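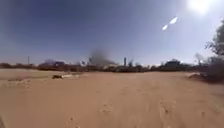

Open Ground Inspection Checklist, with Comments
Site: Pullham, sand lot and tree line
Inspector: Mohit Sachdeva
Date: 28 June 2023
Sheet: 944

Mark each item OK, Fix, or Watch. Write a comment for anything that isn't OK. Items carried over from the May sheet are marked (M).

1. Ground surface

1.1 Surface free of holes and ruts: OK
Walked the lot from the gate to the brush and back. One soft patch near the gate, filled and tamped during the visit.

1.2 Surface free of glass, wire and scrap metal: Fix
Short lengths of fence wire by the gate. Picked up what I found. Needs a second pass with the magnet bar before anyone drives on it.

1.3 Vehicle lanes and parking marked: Fix (M)
Still no lanes. The sand is open all the way to the brush and drivers will go wherever they like. Tripathi quoted for cones and rope in May and we have not answered them.

1.4 Dust control: Watch
Dust is fine on a still day. Keep vehicles under 8 mph.

2. Smoke and fire

2.1 No smoke or open flame in view of the site: Watch
Dark gray smoke rising from behind the tree line, near the tall narrow tower. Thick at the base and thinning out as it climbs. I could not see the source from the lot. Called the Jirulard office and left a message asking if they had a burn planned. No call back when I finished this sheet.

2.2 Brush cleared back from work area: Fix (M)
The brush is one unbroken band along the far side. We asked for a 15 foot cleared strip at the work area and it has not been cut. With smoke in view I would move this to the top of the list.

2.3 Extinguishers in date and in place: OK
Both in the gate box. Pins and tags good.

2.4 Water on site: Fix
The 200 gallon tank is at the Saltura yard for a new valve. It should be back before any work starts.

3. Sun and heat

3.1 Shade available: Fix
None on the open sand. Put up the canopy at the gate end.

3.2 Drinking water for crew: OK
Two full coolers in the truck.

3.3 Glare checked for drivers: Watch
Clear sky and a strong sun facing the tree line. Anyone driving that way will be squinting. Run trucks the other direction if the sun is in their eyes, and have the spotter stand to the side.

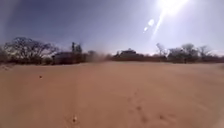 4. Trees and structures

4.1 Large tree, left side, checked for dead limbs: Watch
Most of the branches are bare. I can't say from the ground if the tree is dead or only thin. Keep people and vehicles out from under the spread until a tree crew has looked at it.

4.2 Brush at base of tree: Fix
Dense and low, right up against the tree. Cut it at the same time as 2.2.

4.3 Low building beside tree: Watch
Partly hidden by growth. Did not go in. Need to find out who has the key and if anything is stored there, fuel in particular.

4.4 Overhead lines clear of work area: OK
None over the part of the lot we plan to use.

5. Access

5.1 Gate opens fully and locks: OK
Hinge is stiff. Greased it.

5.2 Emergency route known to crew: Fix
The map in the gate box is the old one and shows the Saltura road as open. Replace it.

5.3 Phone signal: OK
Good at the gate, weak near the brush.

Result: not released for use. Items 2.1, 2.2 and 2.4 to be closed first, then call me for a recheck.

M. Sachdeva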